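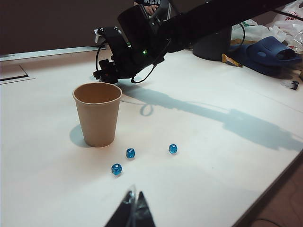
Slide 1. Paper cup and three blue dice on a white table.

Speaker notes: Dice at the Table, a short talk for game night hosts
Luminița Grecu, Thu 23 April

Leave the slide up while people find seats. Start with the cup.

A plain paper cup is the cheapest dice shaker there is. I bought a sleeve of 11 for the Noncombe game nights and we are still on it. Rolled rim is easier on the hand over the top. Paper is quieter than the hard plastic ones, and the room above us has complained before.

Three dice is what I teach with. Two and people drift into games they already know. Five and beginners lose track of the adding.

Point at the dice. Translucent blue, white pips. They look good on a white table but check the light first. At the June session we had a lamp at one end and Ozan misread a four twice. If the pips are hard to read, move the lamp or put down a dark cloth.

Demo: three shakes, tip, lift. Do it slowly. Then ask Halfdan to do it.

House rule on cocked dice: if it leans on anything, roll all three again. Say this before the first game.

Scoring story, only if there is time. Bent's table reached 158 in one evening and the next best was 105. Don't explain the whole game here, people can ask me after.

Last slide is the sign-up sheet. Pass the pen to the left side first.

Contact: Luminița Grecu, Noncombe Game Nights | Back to top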